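Task set for wrist-view simulation, Rakedix release 3. Maintained by Misaki Tsuchiya and Evie Blackburn. Read the recording rules before you add episodes.

# Redulix wrist-view tasks: recording rules

The repository holds simulated pick tasks recorded through a round wrist view. The simulator is Stallemby and the episode format is Essien. There are 139 training episodes and 40 held-out episodes. Please don't move episodes between the two folders, even to fix a name.

## What goes in an episode

- `view/` – rendered wrist images, round, with black corners
- `state.csv` – joint positions and gripper opening, one row per image
- `task.txt` – one sentence saying what the robot is asked to do
- `notes.md` – optional, but required if you changed the lighting or the camera mount

Keep the task sentence short and name the object by color and shape: "Pick up the blue cylinder." Don't write "the object on the right." Left and right change as the wrist turns, and we had to rewrite 79 sentences in release 2 over this.

## Starting pose

Every episode starts with the gripper open and nothing between the fingers. The target must be in view and clear of both fingertips. It may stand against the wall, the pale surface or the line between them. If a finger hides part of the target, back the wrist off and start again. 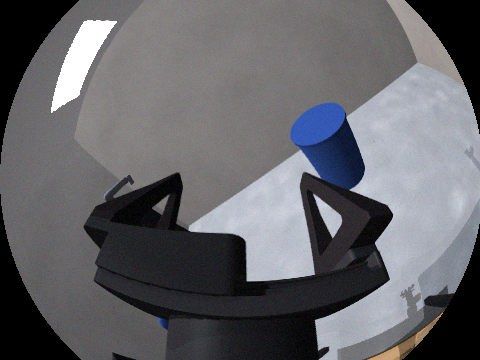
*Page last changed: July 2024*

The blue cylinder beyond the open fingers is an acceptable start. Its flat end and its curved side both show, so a labeler can tell the shape without opening the state file. The arm shadows on the pale surface are fine too. Leave shadows on in all training episodes. They are not objects and don't get a label.

## Labeling

1. Label the target first, then anything else that isn't part of the room or the robot.
2. A thing mostly hidden behind the wrist gets `partial`. Don't guess its shape. A sliver of blue is `blue, partial`, even if you know from the scene file what it is.
3. The gripper gets one label for both fingers and the housing. The cutouts in the fingers count as gripper, and whatever shows through them stays unlabeled.
4. Stop at the round border. No label may run into the black corners.
5. Use `held` only when the state file shows both fingers in contact. An object that looks close to a fingertip is still `free`.

Two people label each held-out episode. If they disagree, Evie decides and writes the reason in `notes.md`. Training episodes get one labeler and a spot check.

## Rendering settings

Don't crop the view to a square and don't fill the corners with gray. The slightly jagged rim comes with the mask; leave it alone. White panels in the room may stay plain white.

If you need a different wall color, add a new scene file. Editing the old one breaks replay for every episode that points to it.

## Known problems

- Some episodes from last November have a `state.csv` that is one row short. The loader repeats the last row and prints a warning.
- The replay script ignores `notes.md`, so a changed camera mount has to be set by hand.
- Wood-pattern flooring near the rim can flicker between images. Not fixed in this release.

## Adding episodes

Run `check_episode.py` on the folder, fix what it reports and open a request with the task sentence as the title. Misaki reviews requests for the training folder. The held-out folder is closed until the next release – requests for it will be sent back.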